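Does the "sizing" step matter when stretching cheap paper?

Asked by Mervin Després, Aug 31, 2022

I bought a pack of big sheets from the Velitz clearance bin and the leaflet says to brush both sides with Flurodico sizing before painting on them, or watercolour will sink in and go blotchy. The bottle costs more than the paper did. Is this a real thing or just a way to sell bottles? I've read three blogs that swear by it and they all link to the same shop, so forgive me if I'm not convinced. I only do loose landscapes, nothing going in a gallery.

2 answers

Sylvie Wong
Depends on the paper, which the leaflet won't tell you because it's the same leaflet for everything they sell. Most watercolour paper has been sized at the mill already. Put a drop of water on a corner and leave it a minute. If it sits up in a bead, save your money. If it goes straight in and leaves a dark patch, the paper is thirsty and sizing may help a bit, though I'd still sooner use those sheets for pencil.

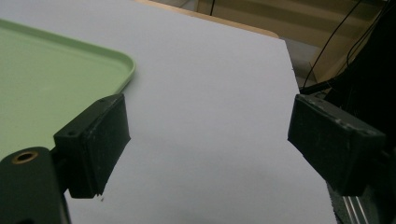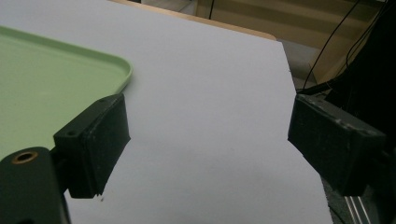 Large pale sheet, laid flat

I'd also doubt the "both sides" business. You paint on one side. The usual argument is that it stops the sheet curling, but if you tape it to a board it can't go far anyway. Try one sheet with and one without, same wash on each, and look at them the next morning. I did that with a Lurilham pad and couldn't pick out which was which. My sister could, or claimed she could.

If you do want to try it, get plain gelatine from the baking aisle. It's what people used for years. Keep it weak and don't let it boil.

Chan
just use the bottle, it says to on the leaflet for a reason. never had blotches in 12 years

Comment from Mervin Després
Did you ever try without it, though? Otherwise I don't see how you'd know. Did the drop test on 2 sheets. One beaded, one soaked in, out of the same pack. So much for the leaflet.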